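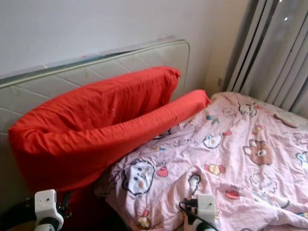 Making the Bed, the Hard Way

I joined the Lunden robotics club in September thinking I'd be building something that rolled around and bumped into chairs. Instead I've spent most of my evenings on bedding. Bedding! My mother finds this hilarious, because I didn't exactly keep a tidy room growing up.

The project is called Desura, and the goal sounds tiny: get a two-armed robot to straighten a comforter and put a pillow back where it belongs. We started with plain white sheets, and Catarina Sequeira, who runs the club, let us enjoy that for a while before she brought in the pink comforter with the cartoons all over it. There's a brown bear on it, red hearts, a big round white face, and the word "WHAT" in more than one spot, which has become what we all yell when a run goes sideways.

I love that comforter and I also kind of hate it. A wrinkle running through a printed bear is a lot harder to pick out than one on a white sheet (try it on your own bed, squint a little), and for weeks our software kept mistaking outlines for folds. The red pillow is easier to find and much worse to handle. It bends in the middle, so you grab one end and the other end wanders off wherever it likes.

We're up to 460 practice runs and Catarina wants 600 before the meet at Nakura, where each team gets three tries on a bed they've never seen before. The Adugna team has been folding towels all year and I hear they're fast. I'm trying not to think about them.

My own job is driving the arms, and I've gotten picky about it. Go in low, pinch the edge, pull slowly, and don't fight the fabric once it bunches. I started out yanking everything, and Catarina would just say "again" from across the room and go back to her laptop. Last week she let me do a whole session without saying it once, so I went home and told my mother, who asked if I'd made my own bed yet.

We use cookies to improve your visit. By continuing to browse, you accept our cookie policy. Accept | Manage settings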